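Soft Object Handling, Loltside Laboratory
Notebook entry, 2/12/20
Entered by Kaisu Keskinen. Read by Lucyna Sikora.

Subject: grip width limits for the steamed bun transfer task, second revision

The purpose of this work is to establish whether a policy trained with a fixed closing width can be replaced by one that learns the width from the wrist view. The October model closed to the same value for every bun. The present model, referred to in the repository as Worley, predicts a closing width at each control step together with the arm motion. The training set stands at 2572 demonstrations, all of them recorded by teleoperation on the two-arm bench.

The task definition is unchanged from the previous entry. The lid is placed on the table, four buns are presented in the steamer basket, and the arm is to move them one at a time to the plate. A transfer is counted as successful if the bun reaches the plate without being dropped and without a permanent mark deeper than the gauge allows. The gauge is kept in the drawer with the calipers and should be returned there.

The wrist view remains the more useful of the two inputs for setting the width. With that input masked, the model closes late and tends to return to the October value, which confirms that the head view alone does not carry enough information on contact.
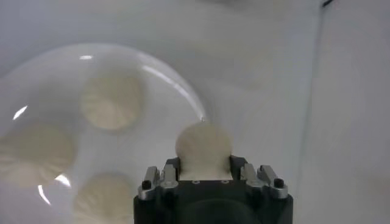 Pressure marks were graded by two readers working separately. Grades were then compared, and where the readers differed the lower grade was entered. Dr. Sikora has asked that the grading sheet be revised so that creases present before the grasp are recorded in their own column. The pleats on the upper side of the bun make it difficult to separate an existing fold from one made by the fingers. This change will apply from the next session and will not be applied to earlier sheets.

Results for the session are as follows.

Fixed width (October model): 20 trials, 11 successful. Six failures were due to marking and three to dropping.
Learned width (Worley): 20 trials, 15 successful. Two failures were due to marking and three to dropping.

The number of drops did not change. Review of the logs places all three Worley drops in the lift phase, shortly after the wrist begins to turn. The predicted width opens slightly during the turn – possibly a result of the way operators eased their grip in the Paucar portion of the data. Those demonstrations should be separated and the model retrained without them before any conclusion is drawn. 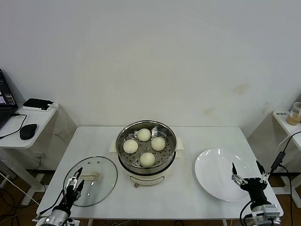

Bench layout is to be held constant for the retrained model. The steamer stays at the center toward the back of the table, with the glass lid to the left and the plate to the right. Any change in these positions must be written in this book before trials begin.

Open items:
Retrain without the Paucar demonstrations (Keskinen).
Revise the grading sheet (Sikora).
Check the timestamp offset between the head and wrist views. The last check gave 53 ms, and the loader still assumes zero.
Send the session logs to the Zorno group once the offset has been corrected.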